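How a Utensil Holder Dries Chopsticks

A utensil holder is a container that stores chopsticks, spoons and forks near the sink or on the table. Many holders are plastic, and plastic does not rust.

Water runs downhill because gravity pulls it. When washed chopsticks stand upright, the water on them slides to the lower end. It leaves the holder through small holes. Air enters through the same holes and carries away the rest of the water as vapor. This change from liquid to vapor is called evaporation.

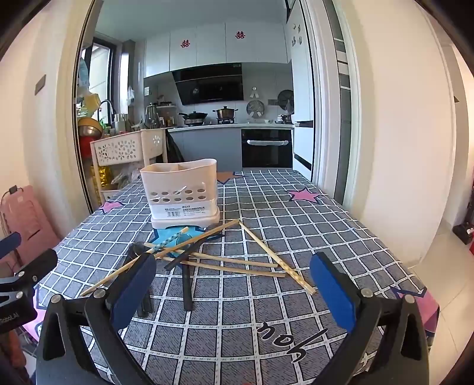
A drip tray goes under the holder. It collects the drops so that they do not spread over the table. The tray must be emptied, or the water will stay there.

Wooden chopsticks need more drying time than plastic ones. Wood contains tiny tubes that soak up water, and plastic does not.

Some holders have two compartments. One can be used for wooden chopsticks and the other for a second kind, which makes it easier to find a matching pair.

Word to know
Vapor: water in the form of a gas.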